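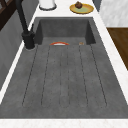 ## 4.2 Contact resistance after mechanical endurance

Spring-operated load break switches from two production lines, Stornden and Hirncombe, were compared after repeated no-load operation. All units had copper contacts with silver plating and were greased once, before the first operation. Resistance was measured across each closed pole with a four-wire micro-ohmmeter at a direct current of 100 A. The leads were fixed to the terminal pads with the same clamps throughout, and each reading was taken after the current had settled.

The mean resistance of the Stornden poles rose from 41 to 45 µΩ over the full test. Most of the rise came in the first quarter of the operations, after which the curve flattened. The Hirncombe poles began at the same value but showed a wider spread at the end of the test – the outer poles drifted more than the center pole in every unit. Aguirre's earlier bench work on single poles did not show this difference, and shaft twist is the most likely cause.

**Figure 6.** Window above a tiled backsplash, rendered view.
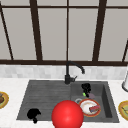
Shaft twist was checked by fitting an angle sensor at each end of the drive shaft and recording both signals during closing. In the Hirncombe units the far end lagged the driven end, and the lag grew as the bearing bushings wore. Blade travel on the outer poles was therefore slightly short at latch, which reduces the contact overlap. Replacing the bushings restored the overlap but left part of the added resistance in place. We attribute the remainder to wear of the plating.

No unit exceeded the acceptance limit of 80 µΩ set for this program. The limit applies to a clean, closed pole at room temperature and says nothing about behavior under load; temperature rise is treated separately in Section 4.3.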